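Moving an audio drama archive off Kamell before the April shutdown

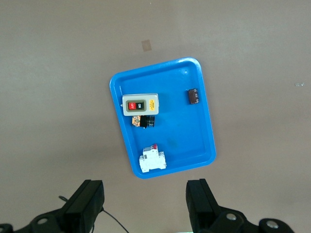

Does a podcast keep its subscribers when it changes hosts?

Most of them, provided the old host serves a permanent redirect on the feed address and leaves it up long enough for the slow apps to notice. The rest depends on whether the episode identifiers survive the move.

I look after the feed for Judomura, a serial audio drama that Kazue Aoki and Isamu Yokoyama have been putting out for long enough that the back catalog is now 377 episodes. All of it sat on Kamell. In winter Kamell announced that it was closing its hosting side in April and keeping only its ad sales business. We moved to Drurlow. These are my notes, mainly for Nanami Arai, who takes over the feed after me.

The audio files were the easy part. Kamell's export gave us every MP3 in one archive, named by upload order. Upload order is not episode order, as the second season was re-uploaded after a mastering error. I matched files to episodes by duration and file size, then by ear where two entries had the same duration. Do not trust the title tags inside the older files. Several carry working titles that never went public, and one gives away the ending of season three.

The identifiers were harder. Each item in an RSS feed has a GUID, and podcast apps use it to decide whether they have seen an episode before. If the GUID changes, the app treats the episode as new. A listener with automatic downloads turned on may then get a large part of the catalog again overnight. Drurlow's importer keeps GUIDs by default, but it trims trailing whitespace, and 95 of ours had a trailing space. They came from a script I wrote years ago. The trimmed versions are different strings, and at least two of the apps I tested compare them exactly.

Drurlow's support desk answered within a day and said the trimming could not be turned off for an import. It could be avoided by creating the items through their API, which stores whatever it is sent. I imported the clean episodes the normal way and created the other 95 by script. The script is in the shared folder under "feedmove". It waits 5 seconds between calls. With no wait, the API began refusing requests partway through and I had to work out which items existed.

Publication dates need the same care. Kamell wrote them in local time with an offset, Drurlow writes them in UTC. The moment is identical, but an episode released at 11:30 p.m. now shows the next day's date on our website, where the template prints the date as stored. Thirumalai Kurup fixed the template. The feed itself was correct and I left it alone.

Chapters did not come across at all. Kamell kept them in a separate file linked from each item, and the links pointed to Kamell's servers. I downloaded those files before the move and put them on our own site. Only the last two seasons have chapters, so the job was small. Artwork was re-encoded by Drurlow at a lower quality setting than I would choose. Isamu says he can see it in the dark covers. I can see it if he points.

The redirect went in at 6 a.m. Kamell has a field for it in the account settings, and it takes effect at once. I also added the new feed URL tag to the new feed, which some directories read in place of the redirect. The large directories had the new address by the evening. One smaller one, Doucet, caches feed addresses for 30 days and has no way to request a refresh. Toshio Kuroda wrote to them and received a polite form reply. We waited. It updated on its own.

Download numbers cannot be compared across the move. Kamell counted a download when a certain share of the file had been requested from one address within a day. Drurlow filters more automated traffic and uses a different window. Our per-episode figure went down after the switch, and Kazue asked whether we had lost listeners. I went through the server logs for the chapter files, which are on our own machine and were counted the same way before and after. Requests there were level. I would read the new Drurlow figure as the baseline and stop looking at the old one.

Remaining items for Nanami:

The trailer is still marked as a full episode. Change its type, leave its GUID.

Two bonus episodes have no season number. Older apps sort them to the bottom. Ask Kazue where she wants them.

The Kamell redirect is promised for a year after closure. I have the email. Our own domain should sit in front of the feed well before then, so that the next move needs a change in one place only. Thirumalai has the DNS access.

Back up the feed XML before touching any of this. I keep dated copies next to the script.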